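Two arms, one bench

The second arm went on the bench on Saturday, so the build is now properly two-handed. I had put it off since February, mainly because the first one took me so long to get right and I didn't fancy doing all the wiring again.

The second went faster. I had the order of assembly written down this time, and I'd already found out which screws need threadlock and which ones you should leave alone until the cable is through. Kwadwo Ackah, who has the bench next to mine at the workshop, crimped the connectors while I did the base. Both arms now run off one Skernar supply, with a separate fuse for each side. The controller is the same Golham board I used before, and there was room on it for the extra motors without moving anything.

Getting both arms to agree on where the table is was the slow part. I measured the gap between the bases with a steel rule and got 98 cm, typed that in, and the right arm still stopped short whenever I sent both tips to the same point. I'd measured from the edge of the base plate on one side and from the centre of the first joint on the other. Once that was fixed they met properly, near enough that I stopped fiddling.

The fingers are printed. I've left them plain black and haven't sanded anything. The first pair were too narrow at the tip and slid off anything soft, so I redrew them wider. Each one takes 27 minutes to clean up and fit if I'm not rushing, most of it spent getting the old pins out.

I'm driving everything by hand at the moment, one controller per arm. Soft things are much harder than hard ones.

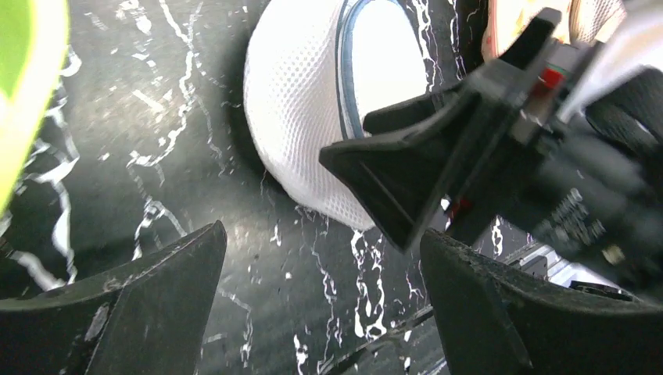 With a block you close the fingers and it either holds or it doesn't. Fabric gives way first, and by the time you notice you have a fold in the wrong place and have to back off and start again. I did 23 goes at passing something soft from one side to the other and 10 of them were clean. The rest were mostly me turning the wrong wrist.

Cable routing is next. The loom on the right arm rubs when the elbow is fully bent, and I'd like to sort that before it wears through. Burkico do a thin braided sleeve that might be enough, or I could move the clip down a joint – Kwadwo thinks the clip, and he has done more of this than I have. I'll try the clip first as it costs nothing.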